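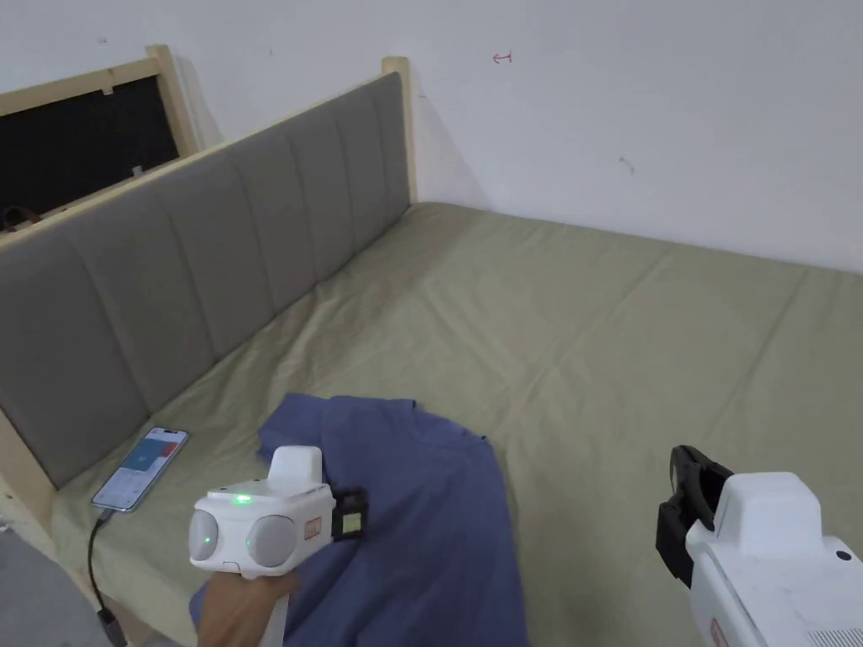
Laundry on the bed, two grippers, one blue garment to go. Budget thread below, get a coffee first.

1/ I promised a few of you I'd write up how we're planning the equipment money for the folding work, and then April got away from me completely. So, the long version, with all my dithering left in (you know what I'm like).

2/ The work itself is very plain. A person takes a hand-held gripper in each hand and handles clothes the way they would at home, on a bed, with all the creases and phone cables that real bedrooms have. We want a lot of hours of that, from a lot of homes, and that means buying more pairs.

3/ My first spreadsheet had one line in it that said "grippers" and a number next to it. Hema Nambiar, bless her, sent it back with a single comment: "and what do they eat?" She meant batteries, chargers, finger pads, storage cards, cases. It took me a whole evening to answer her properly, and the second version was three pages long.

4/ Finger pads first, as I got those the most wrong. I had them down as a once-a-year thing. We go through them much faster than that, and knit fabric seems to be harder on them than the mugs and boxes we did over the winter. I've now put in for 60 spare sets and I'd still love a few more.

5/ Quotes! We asked three suppliers. Filtari were quick and friendly but only sell the whole kit, case and stand included, and we already have a cupboard full of stands. Kurup will sell the bodies and the fingers separately – lovely for us – but their lead time is long and they want payment up front. Platau came in the middle on everything and answered every one of my silly questions by email, so they're ahead at the moment.

6/ Someone asked me last month why we don't just get one very good pair and share it. We tried! It spent more of its life in the mail than in anybody's hands. Two people waiting on one parcel is an expensive way to save money, and I'm saying that as the person who signed off on it.

7/ Time is the other half of the budget, and I nearly left it out. Our target for this round is 300 hours of clothes and bedding. With the pairs we own today that would run well into the fall, and we'd be paying people for setup over and over. More pairs cost more in the spring and then the whole thing calms down. Vesna Karagiannis drew me a graph of this on the back of a delivery note and I've kept it.

8/ Small things I forgot, in case it helps somebody: shipping both ways, insurance on the shipping, adapters, longer charging cables, labels, cleaning cloths, and the afternoon it takes to pair and check everything before it goes out. Add the afternoon. Then add another one, you'll use it.

9/ Also software. Flovell charges us per device and not per person, so each new gripper makes the monthly bill a little bigger, and a pair counts as two. I'd read that page of the contract at least twice and somehow never taken it in. It's now got its own row in the sheet, in orange.

10/ What we're asking for in the end: new pairs in two batches, with the second batch only ordered once the first has been out in homes for a few weeks. Spares come with the first batch. We keep back around 100 hours' worth of money for going over things that need doing again, which Hema thinks is too little and Vesna thinks is too much, so I'm leaving it there.

11/ If you've bought from Kurup and can tell me how their fingers hold up on towels and fleece, my messages are open and I'd be so grateful. Order goes in at the end of the month. I'll post the cleaned-up spreadsheet once I've taken the rude comments out of it.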